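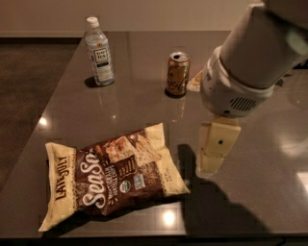

In Defence of Turning Up With the Wrong Thing

By Bláthnaid Brennan

My mother could not cross a doorstep empty-handed. If she was only popping round to return a dish, the dish went back with something in it, and if the cupboard was bare she'd stand there in her coat looking properly distressed until one of us found half a packet of biscuits. I've inherited this, I'm afraid, and I have watched with some sadness as the invitations I get these days arrive with the words "just bring yourselves".

I know it's meant kindly! People are busy and nobody wants their guests fretting in a supermarket queue. But there's a second sort of message creeping in too, the shared list, where you put your name beside "green salad" or "ice" and the host can see at a glance that everything is covered. Our street in Cleklow went over to a list for the May get-together 2 years ago, and we've had very sensible food ever since.

What I miss is the muddle. I miss the year we had 11 bowls of potato salad and one sausage roll between the lot of us, and Omar Kanaan from the corner house walked back home in his slippers and came out with a pot of lentils he'd been saving for his own week. We ate it off saucers. I had lived four doors from that man for ages and never said more to him than good morning, and now he has our spare key and strong views about my roses.

You see, when you bring a thing you chose yourself, however daft, you're telling people a bit about who you are. The crisps you loved as a child, the odd drink you picked up because you liked the colour of it, the cake that sank. Somebody asks about it and off you go. I've never once been asked a question about ice.

I do understand the objections. My sister hosts properly, with matching bowls, and she says a table full of odds and ends makes her feel she hasn't provided. She's also had to find homes for a good deal of hummus. And there are people for whom a few pounds spent on a contribution is a real worry, so I'd never want it to become a toll at the gate. A bunch of mint from the garden does very nicely, or a joke, or staying behind to dry up.

But I would like us to leave a little room on the table. If you're having people in this summer, try saying "bring whatever you fancy" and then hold your nerve. You may well get three trifles. I'll be the one on the step with a fourth, so do put the kettle on.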